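How long should a silent sketch be for a small stage?

Nasrin Akbari
January 15, 2023

I am writing a sketch without words for two performers, one serious and one clumsy. We will play it at the Josurwood comedy evening. At the moment it lasts over five minutes and my partner thinks it is too long. The audience is 60 people and they sit very close. Should I cut it, or add some speaking in the middle?

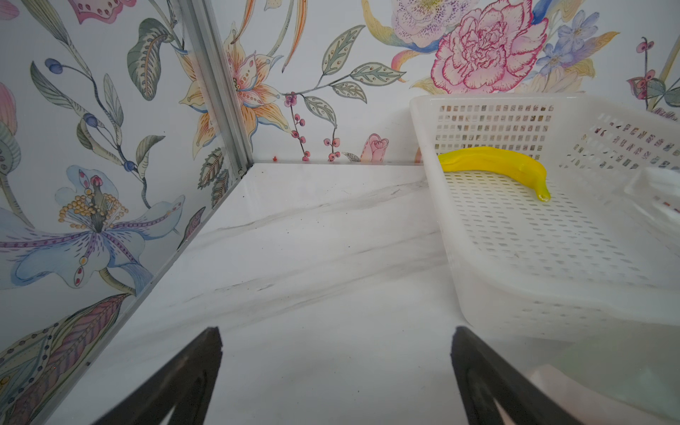 Replies

Firavine
Cut it. Two minutes is enough for a sketch with no words. We did a long one in November and people started to look at their phones.

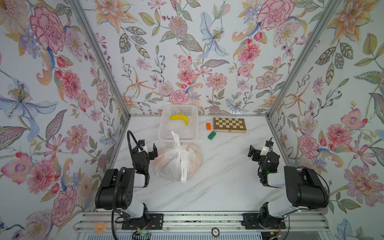 Hoarau
I do not fully agree with Firavine. The length is not so important if every joke is a little bigger than the one before. Write down each laugh you expect, and then play the sketch for a friend who does not know it. Where the friend is quiet two times in a row, remove something.

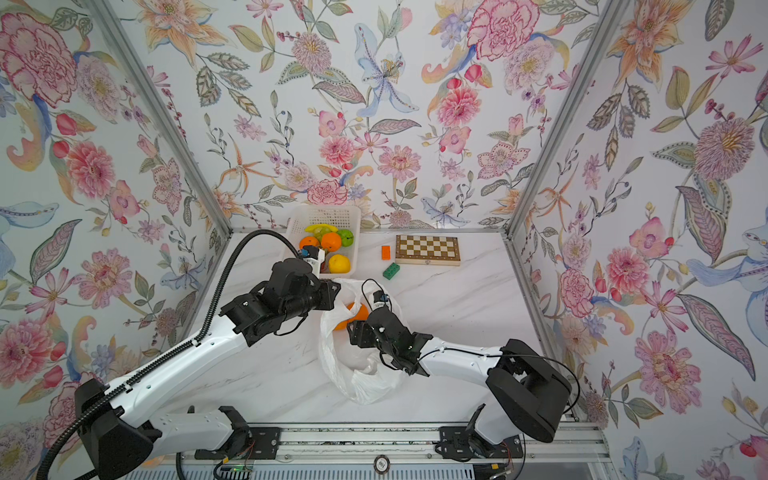
Also please check the serious partner. In many first scripts this person only waits. He or she should want something simple, for example to finish a meal, and the clumsy one should make it impossible. I would not add speaking. When one line comes after a long silence, the audience expects it to be very funny.
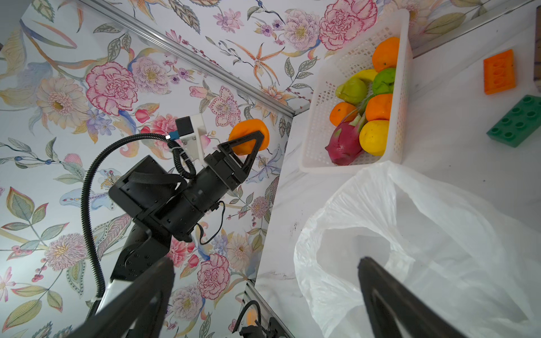 About props, I would use very few and repeat them. In a small room the public must understand at once which object matters. A bright orange is good for this, you can see it well even in front of a wall full of flowers. Bring it back at the end, when they have forgotten it.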